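Zultska and Ovside publish shared reporting rules for simulated household robot tests

8 November 2018
By the Ovside press office

Ovside and its software partner Zultska have published a set of working rules for testing household robots in simulation. The document, titled Trondoline, covers how a simulated home is laid out, how a trial is started and stopped, and what has to be written down when results are shared outside the company that produced them.

The rules are open to anyone and carry no fee. They apply to tabletop and doorway tasks in computer-rendered homes. Tests on physical machines are outside their scope and are left to existing safety standards. 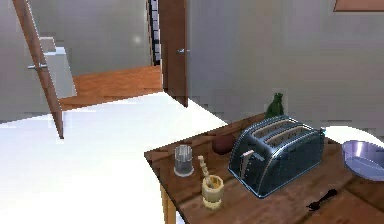

Trondoline starts with the layout. Every object in a simulated room must have an entry in a layout file giving its position, its size and its mass, and the file must be published with the results. This applies to the things a robot is asked to handle and equally to the things it is expected to leave alone. On a kitchen table, a toaster, a drinking glass and a mortar with its pestle each get an entry, even if the task concerns only the glass. The pestle is listed separately from the mortar, as a part that can move on its own. Doors in the same room are listed with their starting angle.

The two companies began the work after comparing results for the same picking task and finding that they could not be reconciled. Each had used its own furniture, its own starting positions and its own idea of a finished trial. A review of 897 archived trials found 149 with no usable record of where the objects stood at the start. Those trials have been withdrawn from both companies' published results.

Under the new rules a task must be run at least 100 times before a success rate is quoted. Failed and abandoned trials count toward the total. A trial stopped by the operator has to be logged with a reason, and the log cannot be edited after the run is closed — corrections are added as separate notes.
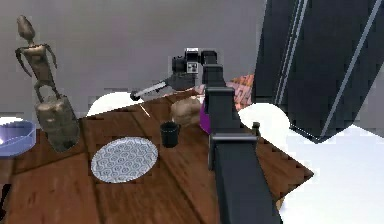

Simulated robot arm at a wooden table set with a figurine on a pedestal, a patterned plate and a small black cup.

A section on contact sets limits for what counts as a clean trial. If any part of the arm touches an object that is not named in the task, the contact is recorded with its time and force. The trial may still be reported as complete, but it goes in a separate column. Earlier drafts treated any such contact as a failure. That wording was dropped in September after test users said it hid the difference between a light brush and a knocked-over glass.

The rules also ask for images. Each published result must come with still views from the simulator, unretouched and at the resolution used in the run. Rendering faults such as jagged edges or flat, overlit surfaces are to be left in, so that readers can judge what a vision system had to work with. Views that show no robot are accepted as long as the layout file covers the room.

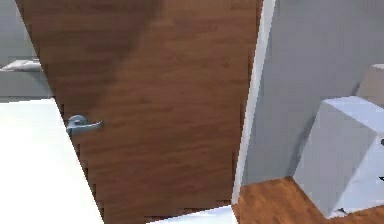

Views may be taken from any height or angle, but the camera position must be given in the layout file. Where a door forms part of a task, the file also states which way it swings and how far the handle has to turn before the latch is released.

Lappalainen, a testing firm that was not involved in the drafting, checked the rules by repeating a set of trials from the published files alone. It ran around 2000 trials and reported two gaps, both to do with how object mass was rounded. The published version corrects them.

Ovside will apply Trondoline to all new simulation results starting with its next release. Zultska will add a checking tool to its simulator that flags missing entries before a run begins. Older results will not be converted, but they will be marked as recorded under earlier practice.

Comments on the text can be sent to either company. Changes will be published as numbered revisions, and results must state which revision they follow.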